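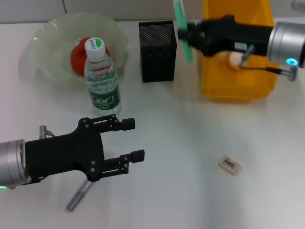
Section 3. Clearing and Sorting a Tabletop

By the time you reach this section you will have your Trolto home storage set unpacked and your labels written, and you are probably looking at a table that has collected a bit of everything since breakfast. Please don't be discouraged! Small things from the kitchen, the bathroom and the desk all drift to the same flat surface sooner or later, and a tabletop is a very pleasant place to begin, as everything is in reach and you can see how you are getting on. On the white table shown with this section there is an apple in a pale green bowl with a ruffled rim, a bottle of water standing in front of it, a black mesh pen holder, and a yellow bin with a green toothbrush held over it. We will use those same things in the steps that follow, and you can swap in whatever your own table has to offer.

Before you start

Wipe the table and let it dry. Check that each bin sits flat and doesn't rock. If you bought the Greco drawer liners as well, leave them in their wrapper for now; they come up in Section 4.

Setting out

1. Put your bowl toward the back of the table, on the side you use least. The bowl is for fruit and nothing else, however tempting it may be to drop your keys in it.

2. Stand the pen holder near the middle, where either hand can find it. A mesh one is handy for this, and easy to rinse under the tap when the bottom gets dusty.

3. Set the yellow bin on the side of your stronger hand, with the opening clear and nothing stacked against it. In the Trolto color plan yellow is for bathroom things, but if you have chosen your own colors in Section 2, please carry on with those.

Sorting

4. Pick up one thing at a time, starting with whatever is nearest to you. It feels slow for the first few minutes and then you will find you have a rhythm going.

5. Fruit goes in the bowl. Look each piece over as you go and put anything bruised aside to eat first.

6. Toothbrushes, combs and small tubes go in the yellow bin. Lower them in by hand.

Caution: Do not put a wet toothbrush in a bin with a lid on. Shake it well, stand it in a cup until it has dried, and come back to it at the end.

7. Pens, pencils and small rulers go in the pen holder, caps on and points down.

8. Drinks stay out until last. Tighten the cap on any bottle you mean to keep, and carry it to the refrigerator or the pantry shelf.

Note: Open glasses and cups should leave the table before step 4. We have had letters about this.

Finishing up

9. Lift the yellow bin with both hands and take it to the bathroom shelf. The shelf should be at least 46 cm wide if you plan to keep 2 bins side by side.

10. Wipe the table once more, including the spots where the bowl and the pen holder were standing.

If a bin arrives cracked or the wrong color, write to Trillport Home Goods, Customer Desk, 736 Brarkdale Road, and tell us the color you ordered. Please keep the carton until you have heard from us.

Guide revised 17/04/2019. Continue to Section 4, Drawers and Liners.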